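Please Let the Dog Smell Things

September 1, 2025

When I moved to Burport, I walked my dog Dixit like a soldier. We left the house at the same hour, we went fast, and if he stopped at a bush I pulled him away. I thought a walk is for the legs. Now I think I was wrong, and I see many people on my street who make the same mistake.

A dog who goes out and may not smell anything is like a person who visits a library with closed eyes. The bush is his newspaper. He reads who passed there in the morning, and maybe if that dog was old or sick. It takes time. If we have only 18 minutes, I prefer to go to the corner and back, and let him read everything, than to make the full round by the park.

In June I stopped counting steps. Before this I had an application on my phone, and one evening it told me we made 1094 steps, and I felt ashamed, as if I had done something bad to him. But Dixit was sleeping on his back with his mouth open. He was not ashamed. He had spent 10 minutes at one fence on Prevness Street and it made him more tired than any running.

Of course, a young dog needs also to run. I don't say that everybody should stand by a fence until dark. And there are places where smelling is dangerous, for example where people leave chicken bones or put poison for rats. The owner must look at the ground and know the command "leave it." Also I don't like when the dog smells the door of a neighbor and then lifts his leg there. Freedom has some limits, and the limit is the neighbor's door.

What I ask is small. Use a longer leash if the street is quiet. Choose one walk of the day and give it to the dog. 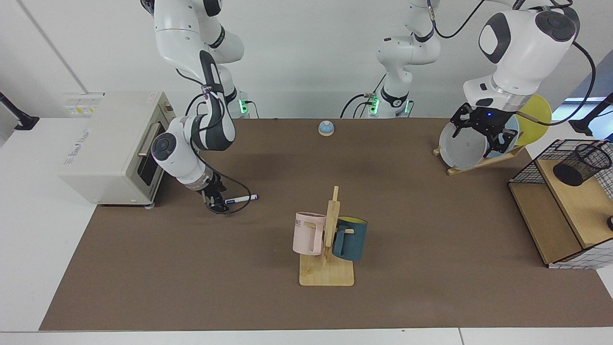
Lurkex wrote under my last column that this is fine for people with one calm dog, but with two strong ones on long leashes a person ends in the bushes too, and that a trained dog walks beside you and is happy with it. I agree about the bushes. About the happy, I am not 100 percent sure. A dog can learn to walk beside us all his life and still want to know what is under the leaves. With two dogs I would take them out one after the other, at least sometimes on the weekend.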